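Search this site Search Go

Sorting cells at Kitley: questions from staff

These are the questions that came up most often at the April shift meetings, with answers from Socorro Sotelo in operations and Duván Ospina, who runs the training bench. We add to the page as new ones come in.

Will anyone lose their job?
No. Kitley has 129 people on the floor and the plan keeps all of them. Five sorting positions on the returns line will change. The people in them have been offered cell operator or inspection work at the same pay grade.

What will the arms do?
They pick loose parts and put them into bins by color. Checking for damage, packing and anything that involves a customer note stays with people.

Why are they practicing on toy bricks?
Bricks are cheap, they come in plain colors and they don't matter if they get dropped. Each arm has to learn to close on a small part, lift it and let go over the correct bin. Real stock from the Ovotine line comes later, once Duván signs off on the bench results.

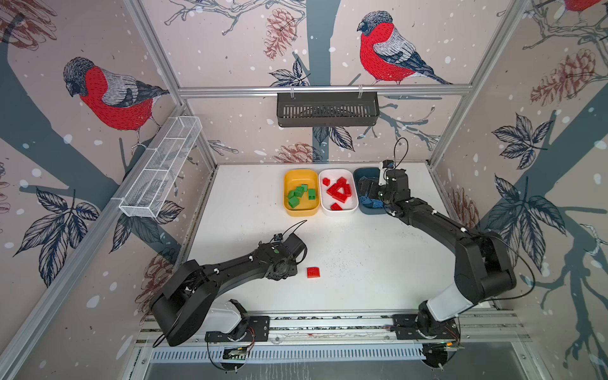 The bench has two arms, and both can be used in the same session. Operators in training spend their first shifts there before they work at a live cell. Parts left out on the table go back in the bin of their own color before the next run.

How long is the training?
Seven shifts, all paid and all during your normal hours. You don't need any programming. You do need to know how to stop the cell, clear it and restart it, and you will be asked to show this before you work alone.

Can I reach in while an arm is moving?
No. Stop the cell first, every time, even for one part.

Does the system track how fast I work?
It records what the arms do - picks, drops and stops. It doesn't record names, and supervisors can't use it in reviews. That is written into the Villanueva site agreement, which covers us too.

Will the Vatel building get cells?
Not this year. There is no date yet.

Who do I call if something goes wrong?
Extension 2055, on any shift. For questions about your own position, talk to Socorro.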